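用桌面胶带网格核对头部相机外参，并生成双臂任务分区

更新于2018年5月28日
适用版本：Vovik 控制栈，Uncombe 感知插件

本页是 Londstead 双臂台面教程的第三篇。前两篇讲手眼标定和夹爪驱动，默认读者已经做完：两条手臂能在各自基坐标系下走直线，夹爪能开合，头部相机能出图，标定节点已经写出一份外参文件。没有做完的请先回去做，本页不重复那些步骤。

本页解决两个问题。第一，标定文件给出的相机位姿在桌面上到底差多少，差在哪个方向。第二，规划器如何知道一个物体归左臂还是归右臂，物体压在分界线上时怎么办。两件事用同一套桌面网格，所以放在一起写。

一、坐标系约定

涉及的坐标系有以下几个，名字在配置文件里区分大小写：

head_cam：头部相机光心，z 轴朝前，x 轴朝图像右侧，y 轴朝图像下方。
torso：躯干基准，两条手臂的基座都相对它定义。
left_base、right_base：左右臂基座。
left_tcp、right_tcp：夹爪闭合时两指尖中点。
table：桌面坐标系，z 轴向上，原点取网格上靠近机器人一侧的左端交点，x 轴沿网格横线向右，y 轴指向远离机器人的方向。

table 坐标系有两条来路。一条经运动学链，用指尖触碰桌面上的交点得到；另一条经视觉，从图像里检测网格线再反算。两条路在理想情况下给出同一个变换，实际之差就是本页要量的东西。

注意 table 的 z 零点取纸面。胶带有厚度，触碰时指尖应落在胶带旁边的纸上，不要落在胶带表面。每次换纸以后，z 零点要重新取一次。

二、铺设网格

台面先铺牛皮纸，纸要拉平，边缘压紧。牛皮纸不反光，颜色均匀，与蓝色美纹纸胶带的色调差别大，分割时只用色相通道就能拿到干净的掩膜。白色桌面直接贴胶带也能用，但顶灯会在桌面上留下高光，高光边缘会被当成线段。

胶带的贴法有几点要求：

1. 先贴外框，再贴内部的线。外框用钢尺对直。
2. 胶带不得拉伸。拉伸过的胶带过一夜会回缩，线会变弯。
3. 交叉处允许断开，断口由软件补。断口不要超过半格。
4. 交点的真实坐标用尺量，写进 grid.yaml，不要用设计值代替。

第四条经常被省掉。网格贴得不方并不影响使用，前提是文件里写的是量出来的数。

grid.yaml 的格式如下，单位毫米：

grid:
 frame: table
 origin: near_left
 nodes_file: nodes.csv
 tape_hue: [105, 112]
 allow_gap: true
 surface: paper

tape_hue 是色相区间，按 OpenCV 的半角表示法写。105到112是 Londstead 台面在固定曝光下量出来的区间，换了胶带或灯管就要重量。量法：暂停视频流，在胶带上框一段，运行 hue_probe，取输出的下界和上界。区间不要为了保险而放宽，淡蓝色的手臂外壳和浅色餐具的阴影都可能落进放宽后的区间里。

nodes.csv 每行一个交点，依次为行号、列号、x、y。行号从近侧开始数，列号从左侧开始数。

三、采集一帧核对图

曝光和白平衡必须锁定。自动白平衡在大面积牛皮纸前会往冷色偏，蓝色胶带的色相跟着移动，同一份 tape_hue 早上能用，下午就不能用。

手臂移到观察位。观察位的要求是夹爪不遮挡中间那条横线，外侧竖线至少露出下半段。夹爪可以留在画面里，Uncombe 会按当前关节角把手臂和夹爪的模型投影到图像上，生成遮挡掩膜，掩膜内的像素不参与线段拟合。

桌上的物体不必清空。核对图用任务状态下的台面拍，更接近控制器实际工作时的条件：餐具压住部分胶带，盘架挡住一部分纸面，纸外还有线缆。只要每条线露出的长度够拟合，结果就可用。

执行：

vovik arm goto --pose observe --both
vovik cam lock --cam head_cam
uncombe snap --cam head_cam --n 10 --out ref/

连拍10帧，取逐像素中值，目的是压掉传感器噪声。拍摄期间手臂要保持使能，抱闸松开后的微小下垂会让关节角与图像对不上。

四、检测网格线

检测分四步，每一步都可以单独运行并导出中间结果。

第一步，分割。图像转到 HSV，按 tape_hue 取掩膜，再减去遮挡掩膜。饱和度下限由 sat_min 控制，默认值适合牛皮纸。

第二步，骨架化。胶带在图像里是有宽度的条带，近处宽，远处窄。直接对条带边缘做霍夫变换会得到成对的线，后面还要合并。先取骨架再拟合，少一道工序，中线的位置也更稳。

第三步，拟合与合并。对骨架像素做 RANSAC 直线拟合，方向相近且截距相近的线段归为一条。断口两侧的线段在这里被接起来。allow_gap 为 false 时不接，交叉处缺一截的竖线会被当成两条，列号随之错位。

第四步，编号。横线按图像纵坐标排序，竖线按它们与最近一条横线的交点排序。竖线不能按斜率排。头部相机俯视桌面，竖线在图像里向下散开，斜率的符号在中线两侧相反，接近竖直的线斜率又不稳定，排出来的顺序不可靠。

uncombe grid detect --in ref/median.png --cfg grid.yaml --dump lines.json
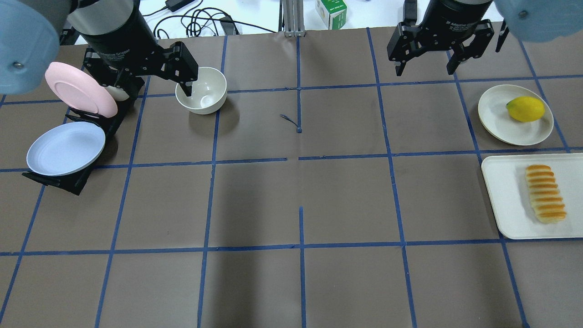 有读者来信说，他在同样布置的台面上跑检测，盘子压住竖线以后，那条线的拟合结果会偏，偏的方向总是朝盘子一侧，把盘子拿走就恢复；他怀疑是盘沿阴影进了掩膜，问能不能不挪盘子就解决。

可以解决，原因也确实在盘沿。浅色瓷盘靠近胶带时，边缘会反射一点蓝色，反光像素的色相落在 tape_hue 区间内，骨架在接触盘沿的地方长出一小段分叉。分叉本身很短，但它处在线段的端头，对角度的杠杆作用大。处理方法是打开 prune，并把物体检测的结果作为第二层遮挡掩膜送进来：

detect:
 prune: true
 prune_len: 10
 mask_objects: true
 mask_dilate: 4

prune_len 的单位是像素，短于该长度的骨架分叉会被剪掉。mask_dilate 表示物体掩膜向外膨胀的像素数，用来盖住盘沿外侧的反光带。膨胀量再往上加没有好处，竖线露出来的部分会被吃掉，剩下的长度不足时拟合会直接报错。

同类问题还有纸面上的零碎深色痕迹，例如一小段线头或胶带屑。它们的饱和度一般低于 sat_min，进不了掩膜；进了掩膜的，也会因为长度不够在第三步被丢弃。如果 lines.json 里出现一条很短、支持点很少的线，先看掩膜图，再看纸面。

纸外的区域建议用 roi 排除。远侧桌面上有线缆和适配器，黑色线缆本身不会被色相分割选中，但白色桌面上的线缆阴影在某些灯光下偏蓝。roi 用多边形写，四个角点取在纸的边缘以内。

五、从网格线到外参

线编号完成以后，求两两交点，得到图像坐标，与 nodes.csv 里的桌面坐标一一对应。被遮住的交点只要两条线都拟合成功就能外推出来，不需要看见交点本身。外推点在输出中标为 inferred，权重减半。

有两种求解方式。

单应性。只求图像平面到桌面平面的单应矩阵，不涉及相机内参。优点是简单，缺点是只对 z 为零的点成立。碗沿、面包顶面、盘架上竖放的盘子都高出桌面，用单应性映射会有系统性的外移，物体越高、离相机正下方越远，外移越大。单应性只用来画分区，不用来给抓取点。

PnP。用内参和交点对求相机在 table 下的完整位姿。核对外参时用这一种。先做畸变校正，再求解，顺序不要颠倒。平面点集的 PnP 存在两个局部解，Uncombe 会用标定文件中的外参作初值，并丢弃光轴朝上的那个解。

uncombe grid solve --lines lines.json --nodes nodes.csv --method pnp --init calib/head_cam.yaml --out head_in_table.yaml

输出中的 reproj 是重投影误差，单位像素。误差大而各点均匀，先查内参；误差集中在某一条线上，先查那条线在 nodes.csv 里的数；误差集中在远侧一行，多半是畸变没有校正。

六、经运动学链的另一条路

视觉得到的是 head_cam 到 table 的变换。要与标定文件比较，还需要 torso 到 table 的变换，这个由触碰得到。

夹爪闭合，手臂切到重力补偿模式，手动把指尖移到交点旁的纸面，按下记录键。两条手臂各碰4个交点，尽量散开，不要落在一条直线上。左臂碰左半边，右臂碰右半边，中间的竖线两臂都碰，用来检查两臂之间的一致性。

vovik touch record --arm left --out touch_left.csv
vovik touch record --arm right --out touch_right.csv
vovik touch fit --left touch_left.csv --right touch_right.csv --nodes nodes.csv --out torso_in_table.yaml

使用二指自适应夹爪时有一个细节：指尖在受力后会绕指节转动，闭合状态下轻触和重压得到的 tcp 高度不同。触碰时只要纸面不下陷即可，不要压实。末端力传感器可用的，建议设一个触发阈值，由程序记录，不靠手感。

拟合后若左右两组残差方向相反，问题在 left_base 与 right_base 的相对位姿，与相机无关。此时回到第一篇重做双臂基座标定，不要试图用外参去补。

七、比较与判定

两条路的结果合起来，得到 head_cam 到 torso 的间接测量值，与标定文件直接比较：

vovik calib compare --a calib/head_cam.yaml --b head_in_table.yaml --via torso_in_table.yaml

输出是平移差和旋转差，同时把差值投到每个交点上，换算成桌面上的位置偏移。判定看后者。旋转差的数值看起来很小，乘上相机到远侧一行的距离以后可能已经超过夹爪的容差；平移差则在整个桌面上大致均匀，比较容易发现。

偏移超限时，不要直接用网格解覆盖标定文件。网格是平面，对俯仰和高度这两项的约束相互耦合，单帧解可以在桌面上误差很小，离开桌面就变差。正确的做法是把网格解当作附加观测，与手眼标定的原始数据一起重新优化：

vovik calib refine --base calib/raw/ --extra head_in_table.yaml --out calib/head_cam_refined.yaml

优化以后换一个观察位再拍一组，重复第三节到本节的步骤。用同一组图验证没有意义。

八、生成任务分区

外参通过以后，用同一份 nodes.csv 生成分区。分区以格为单位，每格写明哪条手臂可达、是否允许放置。可达性不要手填，由采样得到：在每格内取若干点，对每条手臂做逆解，夹爪朝下，再在容许的倾角范围内重复。

vovik zone build --nodes nodes.csv --torso torso_in_table.yaml --out zones.yaml

生成的条目形如：

- cell: [1, 0]
 reach: [left]
 place: true
- cell: [1, 1]
 reach: [left, right]
 place: true

reach 中有两条手臂的格为共享格。规划器给共享格加互斥锁，一条手臂的 tcp 进入该格上方的棱柱时，另一条手臂的轨迹不得进入。锁的粒度是格，不是轨迹，所以偏保守。双臂协作递物的任务需要显式申请共享锁，写法见第四篇。

固定在台面上的物体，例如碗碟架，用 static 标出，连同其占用高度一起写入。高度按架上放满时填写。按空架高度填，规划器会让前臂从竖放的盘子中间穿过去。

九、压线物体的归属

物体不会总落在格子中间。一只盘子横跨竖线时，按几何中心归属会有抖动：中心离线很近，检测噪声让它在两格之间来回跳，规划器随之反复改派手臂，表现为两条手臂轮流启动又停下。

Vovik 的处理是滞回。物体首次出现时按中心归属；此后中心越过分界线的距离大于 margin 才改派。

assign:
 policy: hysteresis
 margin: 10
 use_footprint: true
 nested: inherit

margin 单位毫米，取值应大于外参核对中得到的桌面偏移，否则滞回不起作用。use_footprint 打开后，横跨两格的物体同时占用两格，放置规划会避开这两格。

nested 管的是放在容器里的物体。盘中的食物、碗中的小件，如果单独归属，可能出现盘子归左臂、盘中物归右臂的结果。设为 inherit 时，内层物体随外层容器归属。若任务要求把内层物体取出，在任务描述里对该物体写 nested: own，取出动作完成后恢复。

判断谁在谁里面，依据是掩膜的包含关系加上高度。盘中物在图像里可能偏向盘子的一侧，掩膜略微越出盘沿也算包含，阈值由 contain_ratio 设定。

十、抓取点的高度修正

前面说过单应性只对桌面成立。抓取点的计算流程是：图像中取目标像素，用 PnP 得到的位姿反投成射线，与高度为 h 的平面求交。h 的来源依次为深度图、物体模型、默认表。深度图在白色釉面和盘沿处常有空洞，空洞超过掩膜面积一半时改用物体模型。

容器内的物体，h 要加上容器底面的高度。托盘这类有边沿的容器还要检查指尖与边沿的间隙，方法是把夹爪张开状态的模型放到抓取位姿，与边沿做碰撞检测。夹爪张开方向应与长条形物体的长轴垂直，长轴由掩膜的主成分给出；主成分接近圆形时不要使用该方向，改为选逆解裕度最大的方向。

十一、常见报错

E_LINE_COUNT：检测到的线数与 nodes.csv 不符。看掩膜，多半是 allow_gap 没有打开，或夹爪模型与实际型号不一致，导致遮挡掩膜错位。

E_SHORT_SUPPORT：某条线露出的部分太短。挪动手臂观察位，或减小 mask_dilate。

E_FLIP：PnP 选中了翻转解。初值文件缺失或坐标轴方向写反。

W_TOUCH_COPLANAR：触碰点近似共线，拟合仍会输出结果，但绕该直线的转角不可信。补碰后重新拟合。

W_ZONE_EMPTY：某格没有任何手臂可达。通常是远侧靠边的格子，可以保留，规划器会把它当作禁放区。

十二、与 Steinarsdóttir 格式的互转

部分用户的台面描述来自 Steinarsdóttir 的导出文件，原点在远侧右端，y 轴方向与本页相反。转换命令为：

vovik zone convert --from steinarsdottir --in table.json --out zones.yaml

转换只改坐标，不重新采样可达性。转换后应重新运行 zone build，并用触碰数据检查一个非原点的交点，确认左右没有互换。

六月的版本会把 tape_hue 的量取并入 grid detect，届时 hue_probe 仍保留，参数名不变。已有的 grid.yaml 不需要改动，nodes.csv 的列顺序也维持原样。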